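Furniture scheme to reopen in larger premises

A reuse scheme that passes on second-hand household goods will reopen in May in a former carpet showroom on the Skerkach estate.

The Ojo Furniture Exchange has been closed to the public for 24 weeks while it looked for a new base. Its old unit on Stuka Road was too small to hold sofas and beds for more than a few days, and large items were often turned away.

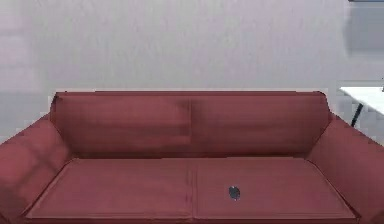

Manager Chinyere Balogun said 146 households were on the waiting list when the doors closed, and that they would be contacted first. "Most people come to us with a new tenancy and very little to put in it," she said. "They need the big things - somewhere to sit, somewhere to sleep - and those are what we had no room for."

The new building has nearly 4 times the floor space. Upholstered goods will be accepted only with their fire safety labels attached, and electrical items will be tested before they go on sale.

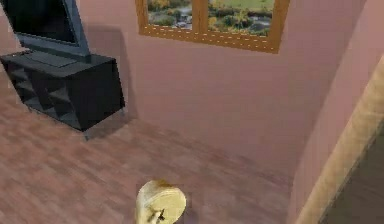 A television on a black stand with open compartments.

Delivery within the town will cost £24, with no charge for those referred by the council's housing team. Wumance, the haulage firm, has lent a van for the first months.

Donations can be booked by phone from 9am. The exchange does not take cots, mattresses without labels or gas cookers.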